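### 3.2 Counter layout and hand towel condition

The second part of the study looked at how hand towels are used and left on bathroom vanities in serviced guest rooms. Towels account for a large share of laundry volume in such rooms, and a good part of that volume is cloth that was handled once and dropped on the counter. The log kept for this purpose covered 147 vanities and 2112 individual towel records, entered between the morning service and 4 p.m.

Each record holds the position of the towel relative to the basin, its state, and the items standing on the counter at the same time. Four states were defined:

- **Flat:** the cloth lies open, with no fold crossing another.
- **Folded:** at least one deliberate fold, edges aligned.
- **Crumpled:** folds in several directions, no compressed section.
- **Twisted:** one section is gathered into a narrow neck, with looser cloth on at least one side of it.

The distinction between the last two states caused the most disagreement during coding. A crumpled towel in contact with a hand will often show a short neck where it is gripped, and coders on the Benmoussa site at first entered all such cases as twisted. The rule was changed in June so that a towel counts as twisted only if the neck can be seen free of the surface beneath it. Earlier records from that site were recoded under the new rule. The Prinine site used the new rule from the start.

Terry cloth was treated as a separate group. Its looped pile holds a crease less sharply than flat-woven cotton, and the loose part above a neck tends to open into a rounded fold instead of hanging straight. For this reason the width of the neck was preferred over the width of the upper fold as a measure of compression. The Zukelness scale, which was developed for dish cloths, uses the upper fold and gave unstable values when applied to our terry samples. We therefore report neck width only.

Counter material was recorded but not used as a predictor. Most vanities in the sample have a polished stone top with an undermount basin, and the remaining types were too few to compare. Mirror coverage was kept in the model for a practical reason. Where a wide mirror stands directly behind the counter, a towel near the basin appears twice to a coder working from stills, and 16 records had to be withdrawn after the reflection was entered as a second towel. The current form asks the coder to mark the lower edge of the mirror before entering any cloth.

Small items on the counter were grouped as dispensers, dishes, boxes and plants. Their number had little bearing on the state of the towel, but their position did affect where it was left. On counters with the dispenser to the left of the faucet, the towel was more often found to the right of the basin, which is the larger free area in that layout. The Jindel layout sheet places all four groups along the back edge and leaves the front of the counter open. It was not followed consistently at either site — plants in particular were moved to the corners — and we treat it as a nominal layout only.

Figure 4 gives one view of a towel on the counter and two close views of gathered terry cloth.
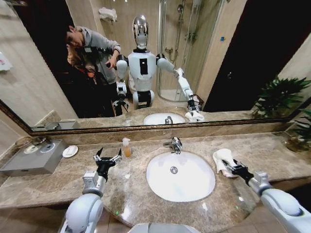
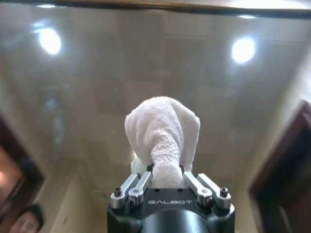
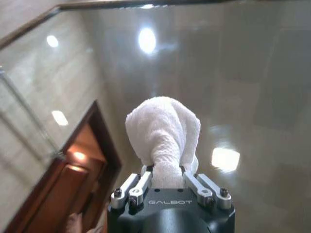

**Figure 4.** White towel at a marble vanity. Top: crumpled on the counter to the right of the basin. Middle and bottom: terry cloth with a narrow twisted neck and a wider, rounded upper part.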